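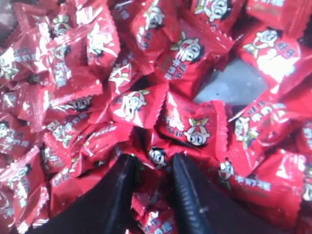 Responsable de línea, envasado secundario – cuaderno de taller, nave de Wenurdale
27 de agosto de 2019

Sigo con la célula de picking de caramelos. Escribo esto al final del turno, con la libreta manchada de grasa, así que perdón por el desorden a quien lo lea después.

Lo que hay que conseguir: que la pinza coja un caramelo del montón, uno solo, y lo deje en la caja surtida. Dicho así parece poca cosa. Las compañeras de la mesa lo hacen sin mirar, hablando de otra cosa, y cogen tres a la vez cuando toca poner tres. La pinza de dos dedos va de uno en uno y hay que agradecérselo.

El envoltorio rojo es un mal cliente. Brilla por todas partes, cada pliegue devuelve un reflejo casi blanco, y todos llevan el mismo muñeco y las mismas letras en blanco, de modo que donde acaba un caramelo y empieza el de al lado es cuestión de opinión. El programa de Pleltum separa bien cuando hay una sola capa. Con el montón alto, no. Me dicen que con más imágenes mejora. Puede ser. Lo mismo me dijeron en junio.

Serie de la mañana: 389 intentos, 287 buenos. Cuento como bueno un caramelo cogido, levantado y soltado en su sitio. Los de Boström cuentan como bueno el cogido y levantado, y entonces el número les sale más bonito. Apunto el mío. Si alguien quiere el otro, que lo pida, pero que no se mezclen en la misma tabla como la otra vez.

Fallos, por orden de lo que más me molesta:

– Coge dos por los extremos dentados, que se enganchan entre sí. El segundo cae a mitad de camino, casi siempre fuera de la caja.
– Cierra sobre papel y nada más. El caramelo se queda abajo y la pinza sube con el pico del envoltorio hasta que se suelta.
– Empuja el montón al entrar y el que había elegido ya no está donde estaba. Cierra igual.
– En las esquinas de la bandeja ni lo intenta. Se quedan los del borde y hay que removerlos a mano.

Por la tarde bajé la fuerza de cierre y la velocidad de entrada. Menos papel marcado, más tiempo por ciclo. No he repetido la serie completa, así que no pongo cifra. Los dientes del dedo derecho los dejaría como están hasta cambiar una sola cosa cada vez.

Ahora lo otro, lo que no sale en el informe de Feris.

La presentación decía que la célula «libera» a dos personas por turno. Hoy han hecho falta dos personas por turno para atender la célula: una removiendo la bandeja y recogiendo del suelo, otra repasando cajas a la salida. Son las mismas dos. Antes envasaban y ahora miran cómo se envasa, de pie, en un sitio donde no cabe una silla porque está la valla. Una me preguntó si esto cuenta como puesto de operaria o como puesto de vigilancia, porque no se paga igual. No supe qué contestarle. Lo he preguntado arriba por escrito.

También ha cambiado el ritmo, y de esto se habla poco. En la mesa, si una iba cansada, la de enfrente tiraba un rato y luego al revés. La máquina no tira de nadie. Cuando se para, se para la salida entera y luego quieren recuperarlo en la última hora, con las manos de siempre. El objetivo del turno es de 2000 caramelos por bandeja grande y nadie lo ha tocado desde que la célula entró en la línea, aunque la primera media hora se vaya en arrancar y calibrar.

A favor, porque también lo hay: las muñecas. Varias llevan años con dolor y levantar menos se nota. Y el turno de noche, que cuesta cubrir, sería un buen sitio para esto si aguantara sola más de 200 ciclos sin que haya que abrir la puerta. De momento no me fío de dejarla sin nadie delante. Quien venda lo contrario que venga a una noche entera.

Pendiente:

– Probar con luz difusa o con un filtro polarizador. La lámpara directa la quitaba ya.
– Bandeja menos profunda, una o dos capas. Alguien tendrá que extender el producto, y ese alguien cuenta como mano de obra.
– Repetir la serie con el cierre bajo, mismo criterio de «bueno».
– Silla alta o apoyo para quien remueve. Segunda vez que lo apunto.
– Respuesta sobre la categoría del puesto.

Los caramelos con el envoltorio rasgado van al cubo de merma, separados y pesados. Hoy no se pesaron, culpa mía.

Entradas recientes
Célula de picking: primera puesta en marcha
Cinta de salida, ruido en el rodillo tensor
Criterio de conteo con Boström (borrador)
Cambio de turnos y relevo en la mesa de surtido

Cuaderno de taller, Wenurdale | Contacto: oficina de línea | © 2019 | Volver arriba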